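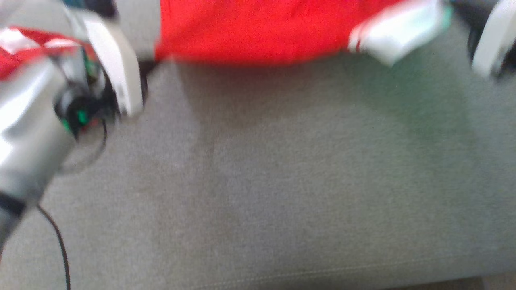 Damp and Ventilation Study, Jemgate and Grendgate Estates
Interim progress report to the Voyle Fund
Reporting period: second, ending May
Prepared by Nives Rinaldi, with contributions from Tín Ông (data) and Morena Amato (tenant liaison)

1. Status

The study is on schedule for fieldwork and behind schedule for analysis. Spending is within the approved budget, with an underspend on travel and a small overspend on replacement loggers. We ask the Fund to approve one change to the work plan, set out in section 6.

2. Work carried out

At the close of the period 124 dwellings were enrolled across the two estates. Of these, 58 have had the existing bathroom fan replaced with a continuously running extract unit. The remainder keep their present ventilation and serve as the comparison group. Allocation was by stairwell at Jemgate and by terrace at Grendgate, as agreed in the original proposal, so that neighbours sharing a wall are normally in the same group.

Each dwelling has a temperature and humidity logger in the main bedroom and a second in the bathroom or kitchen. Bedroom loggers are placed at shelf height on an internal wall, away from radiators. Where tenants had moved a logger between visits, the date of the move was recorded if known and the readings before and after were treated as separate runs.

Fifteen households have left the study and are not included in the figure above. Most had moved home. A few found the visits inconvenient, and one objected to the noise of the new fan at night. The fan in that flat was found to be fixed directly to a lightweight partition. It was remounted on rubber bushes, but the tenant did not wish to rejoin, and we did not press the matter.

3. Data

The data set now holds 891 complete logger runs. A run counts as complete if it covers at least one full week without a gap longer than an hour. Shorter runs are kept but are not used in the results below.

Two faults came to light during checking. The first concerned the clocks on the older Orance loggers, which drift when the battery is low. Tín Ông compared the recorded times with the visit sheets and corrected the affected runs by a straight-line adjustment. The error matters little for weekly averages. It does matter for the shower and cooking peaks, and the corrected runs have been flagged so that they can be left out of that part of the work.

The second fault was ours. At Grendgate some of the bathroom loggers were labelled with the bedroom code, and the other way round, at the first visit. Most pairs could be sorted out from the shape of the humidity record. Pairs that remained doubtful have been set aside. Labels are now checked by a second person before a logger leaves the office.

Outdoor conditions are taken from our own station on the roof of the boiler house at Jemgate. The Grendgate station was out of use for part of the period after its radiation shield cracked, and the Jemgate readings were used in its place. The sites are close in height and the two records agree well when both are working.

4. Interim findings

The following should be read as provisional. The analysis does not yet allow for household size or for the heating pattern in each home.

Bathrooms with the new units return to their normal humidity sooner after a shower than those without. The effect is present on both estates and in both cold and mild weather. It is weaker where the door undercut is small or has been closed up by new flooring.

In bedrooms the picture is less clear. Average moisture levels are slightly lower in the homes with new units, but the spread between homes is wide and the two groups overlap. Several of the dampest bedrooms are in north-facing end flats at Jemgate -- all with an uninsulated gable wall -- and in these the ventilation made little difference. Corrado Russo has measured surface temperatures on a number of the gables and is of the view that mould will return there in winter unless the wall itself is dealt with. His note is attached as Annex B.

Airflow was measured at each new unit with a hood when it was fitted and again at a later visit. Flow had fallen in a minority of units. In the cases inspected the cause was lint on the inlet grille or a sagging length of flexible duct. We now specify rigid duct for any run that passes through the loft.

5. Tenant liaison

Morena Amato held drop-in sessions on both estates, on Monday evenings. Attendance was better at Grendgate. The most common question was the cost of running the fan day and night, and a one-page sheet on this has been sent to all households in the study. The second most common complaint was of cold draughts from the trickle vents. Some tenants had taped them shut. We have asked them to tell us when they do so, and have not asked them to stop, as the study is meant to record the homes in ordinary use.

6. Change requested

The work plan has the loggers coming out at the end of the summer. We ask to leave them in place through the following winter in the end flats at Jemgate only. The loggers are already owned and the extra visits can be met from the travel underspend. No new money is sought. Ilaria Ferraro has confirmed that the landlord agrees, subject to the usual notice before entry.

7. Next period

Fieldwork: routine visits to all dwellings; refitting of ducts where flow was found to be low; repair of the Grendgate weather station.

Analysis: adjustment for household size and heating pattern; completion of the peak analysis, leaving out the flagged runs.

Reporting: a short summary for tenants, then the draft final report. The draft will be later than planned if the change in section 6 is approved, and a revised timetable is given in Annex C. The statement of spending is in Annex A.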